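School transport: changes to the post-16 travel scheme

Sundthorpe's education department has published the revised terms of its post-16 travel scheme, which will apply to new applicants from October. Pupils who already hold a pass keep their present terms until the end of their course.

The main change is to how distance is measured. Under the old rules, a pupil qualified if the shortest walking route from home to the sixth form or college was more than three miles. The department will now use the shortest route by road, taken from the nearest gate open to pupils at the start of the day. Where a site has several gates, the school must state on the application form which ones are open.

In the present year 1,335 pupils hold a pass. The department's own estimate is that 100 of them would not qualify if they applied under the new terms, most of them living on the Fondisley side of the river, where the road bridge gives a different distance from the old footpath measurement.

The yearly charge to families rises to £300. It can be paid in one sum or in three parts, and is waived for households receiving free school meals. A pass lost or damaged will be replaced once without charge.

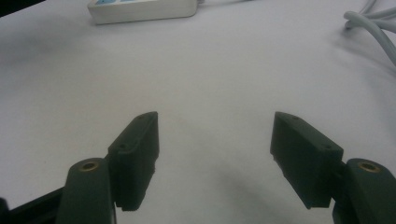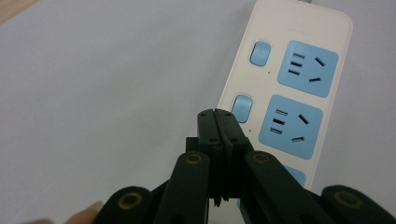

The sixth form at Fondisley replied in writing that the new measurement takes no account of timetables, and that a pupil with a first lesson at nine may have to catch a bus leaving well before eight. It asked for the travel time limit of 75 minutes each way to be written into the terms, where at present it appears only in the guidance notes. It also asked that schools be told the result of each application at the same time as the family.

The department has accepted the second request. On the first, it says the limit will stay in the guidance, but that any journey over the limit will be treated as grounds for appeal.

Appeals must be made within 18 school days of the decision letter. They are heard in two stages: a review by an officer who took no part in the decision, then a panel hearing if the family asks for one. Evidence of route, such as a printed bus timetable, should be sent with the form at the first stage.

Application forms are held by school offices and can also be requested by post. The full terms, dated May 16, 2023, replace all earlier versions.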